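Bulterach Tumbling & Trampoline Club
Minutes, February 2019

I took the notes this time, so blame me (Kianoush Ansari) for any spelling. We had 13 people in the room, plus Marchetti Sports on speakerphone for the first part. The October minutes were approved with one fix: the beam mats went to Tindum, and I had written that they came back.
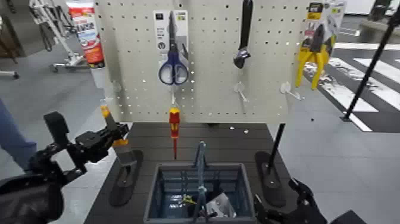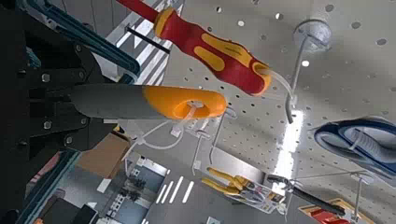 Tools on pegboard hooks.

1. Spring meet
We're hosting! The regional office said yes, so the Drekero Cup is ours. Two sessions, juniors in the morning and everybody else after lunch. Long talk over whether synchro trampoline fits in the afternoon — I think it does, if warmups start on time for once. Left open until we see entries.

2. Money
The club account stands at $782 after the floor music license. Entry fees for the Cup stay where they were. Somebody asked about charging parents at the door and that went down badly, so no.

3. Trampoline beds
Marchetti quoted us for two new beds and will hold the price for 90 days. I'd love to just buy them, but we can't until fees come in. Springs get checked before then, and I'll call Marchetti back with an answer.

4. Judges
We're short on the tumbling side. Tindum offered to lend us a panel if we return the favor at their meet. Agreed, all in favor. I'm writing to them this week.

5. Other stuff
Leotard orders are late again. Please send me sizes — kids' sizes too, not just "medium"!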